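August 2, 2020

Studio notebook - Pokalik identity, and the fundraising plan that goes with it

Kettle on, window open, and back to the Pokalik job after a fortnight of other people's deadlines. I promised myself I would write this one up properly as I went along, so that whoever picks it up after me doesn't have to dig through my emails the way I had to dig through the February ones this morning.

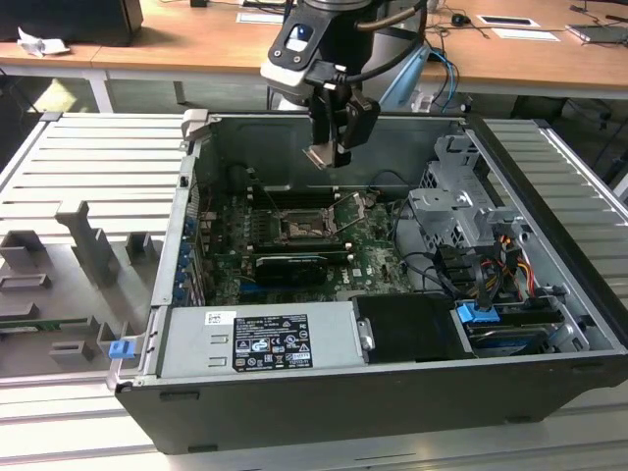
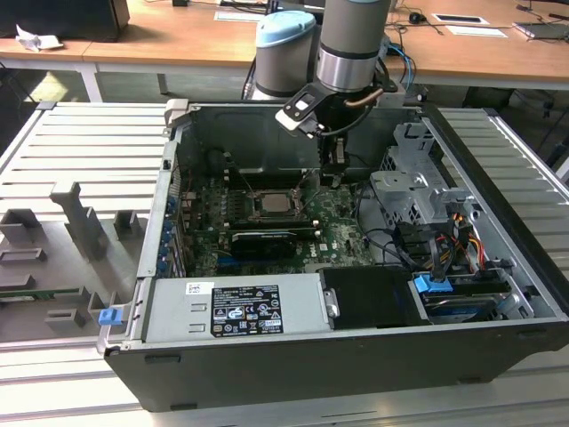
So, where we are. Pokalik raises money for families who have to travel a long way for hospital treatment - petrol, a bed for the night, a hot meal, that sort of thing. They are a lovely lot and they know their families inside out, but the old leaflet made them look like a removals firm. The arrow was the trouble. I drew 17 versions of the new mark in the end, most of them awful, and the one everybody liked was the plain lamp in a window, which I'd done on the back of an envelope and nearly didn't scan.

Colours: we tried the warm yellow on the Ludalitz uncoated stock and it went a bit mustardy, poor thing. On the smoother sheet it sings. I'd still rather use the uncoated one for letters, as it takes a biro nicely and the thank-you notes are all signed by hand, so I've asked for a second proof with the yellow pulled slightly towards orange. If that comes back muddy we give in and use the smooth.

Print run is 1000 leaflets and 1000 donation envelopes, which have to match in number or we end up with a cupboard full of orphans like last time. Envelope flap needs to be deeper. The gift declaration wouldn't fit at a size my mum could read, and she is my test for these things.

Now the mailing list. Pokalik sent over their regular givers and once I'd taken out the doubles and the ones with no postcode there were 352 left. Smaller than they'd thought, and I think they were a little crestfallen, but I did say to them that these are people who have stuck around for years with hardly a letter to thank them, and I would far sooner start there than buy in a list of strangers. First letter goes out with no ask in it at all. Just the new look, a story from one family (permission form still to come back!) and a thank you.

Mercado have offered us the space by their tills for a collecting tin and a small poster. Very kind of them. The poster has to be A4 and it can't have a phone number on it, house rule, so web address only. I need to redraw the lamp a bit heavier for that, it goes spidery from more than a few steps back.

Dretis are doing the donation page. Their draft asks for a title, date of birth and two phone numbers before you get anywhere near giving a fiver, so I have written back as nicely as I could and suggested name, email, amount. Waiting to hear.

Still to do:
second proof of the letterhead
deeper flap, new cutter guide to the printer
heavier lamp for the till poster
chase permission form
check the strapline with Pokalik again - "A light left on" is my favourite but they are wavering towards "Closer to home"

Left the envelope with the original sketch in the top of the plan chest, please don't throw it out.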